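Ticket 3071 — Second arm quote and spare grippers, Prellside bench
Status: open
Raised by: Gosside workshop
Category: equipment planning

Original request
We need a revised quote from Nestel before the January order closes. The first one prices the two-arm bench as a single line and leaves out spare gripper fingers, cables and the mounting plates. Budget left for this bench is £900.

Update 1
Nestel replied at 10.40. Fingers are £123 a pair. Cables are sold singly and they would not hold the old price. Mounting plates are on the same part number as last year.

Update 2
Tried to raise the order in Kudo and it was rejected. The error said "cost centre not matched". Logged out, picked Prellside again from the list, same error. The bench is still filed under Gosside in Kudo, so anything over £300 gets bounced.

Update 3
Split the order as a workaround. Two pairs of fingers went through at £246. Cables and plates are on hold until the cost centre is moved. Finance have the form.

Update 4
Nestel asked what the arms will be handling, as they do a narrower finger at the same price. Answer sent: small metal parts, picked out of a shallow cardboard tray on a covered table, one arm on the left and one on the right, both on the bench list as one station — please quote for both.
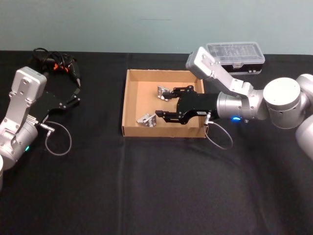
They also want to know if we need the longer cable. I have asked for prices on both lengths. Leaving this open until Kudo accepts the second half of the order.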